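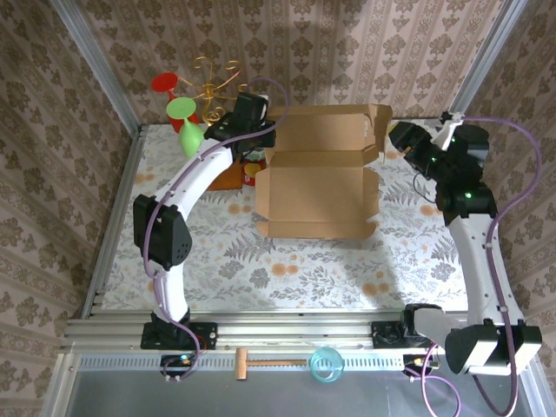

Week 6 notes: backing up before you reflash a phone

Vittoria Benedetti
Posted in December

Okay, so last week we got through unlocking bootloaders and a few of you were itching to start flashing straight away. I know! But we're doing backups first, and these notes cover what I rushed through at the end of the lab.

A stock firmware package is a set of partition images. The ones you'll hear me go on about are boot, recovery, system and userdata. Flashing system replaces the operating system. Flashing userdata wipes your photos, your messages and whatever game you've been playing under the desk (I see you).

The partition people forget is the small one holding the radio calibration and the IMEI. On our practice handsets, the Skollum ones, it's only 15 MB, and if it gets erased the phone boots perfectly well and then can't find a network. Copy that one first and put it somewhere that isn't the phone.

My order for a backup:

1. Charge the phone and find a decent data cable.
2. Write down the model and the full build number from the settings menu.
3. Copy photos and documents off by hand.
4. Dump the calibration partition with Poltus, using the read tab. The write tab is right beside it and looks nearly the same – go slowly.
5. Work out a checksum for every file you saved and keep the list in the same folder.

Leave yourself some 700 MB of free space on the lab computer for a dump without userdata. If you're saving userdata as well, it could be anything, so check the phone's storage page before you start. 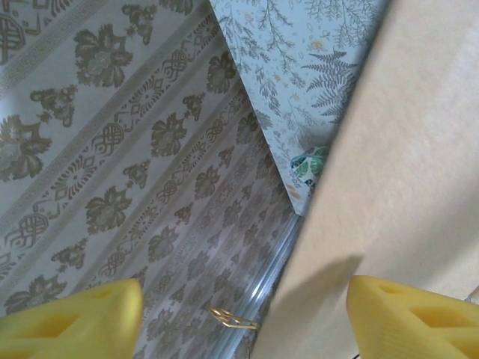
Two gripper fingers, patterned wallpaper.

Checksums, then. You run the tool on the file, you get a long string, and you compare it with the one you wrote down. One different character means the file has changed, so you bin it and dump again. I've had a file copy over with the right size and the right name and still be rubbish in the middle.

For next class, bring your checksum list and read the partition table handout up to the bit on A/B slots. We'll do a full restore on the Skollums.

Comments (2)

Duangkaew: Does the read tab work if the phone is already stuck on the logo?

Vittoria: Usually, yes, as long as the computer still sees it in download mode. Try a different port before you panic!

Questions? Use the contact form | © Vittoria Benedetti | Back to top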